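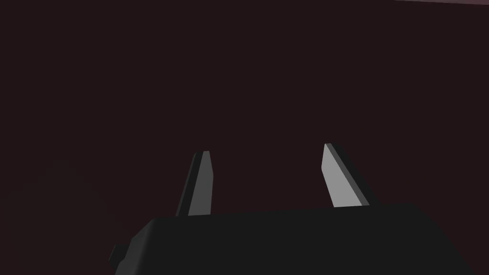 Wrist view in the simulator, fingers open and nothing between them.

Fostent Safety Rules Pack for simulated grippers: my review
May 3, 2023

I bought this pack in April for our small workshop in Candport. It is a set of 44 written rules with a checker, which reads the log of a simulated run and marks every place where a rule was broken. We use it before a program is allowed on the real arm.

Installing was easy. The manual is short and the words are simple, which I was thankful for. I gave it 100 runs of our pick and place program, and it wrote 1,118 warnings. At first I was afraid, but most of them came from one rule: the fingers must be fully open before the arm goes down. Our program opened them during the movement. We changed two lines and the list became much shorter.

I like that each warning names the rule and the time in the run, so I can go to the wrist view and look. I like less that the rule for closing speed gives one limit for all objects. For soft parts I would want a lower one, and you cannot edit it without the paid version.

Before this we had the Ikden checklist on paper. It explains better why a rule exists, and new colleagues should still read it first. But on paper it is easy to tick a box without looking.

One wish for the next version: please let us export the warnings as a table. Now I copy them by hand.

Four stars from five.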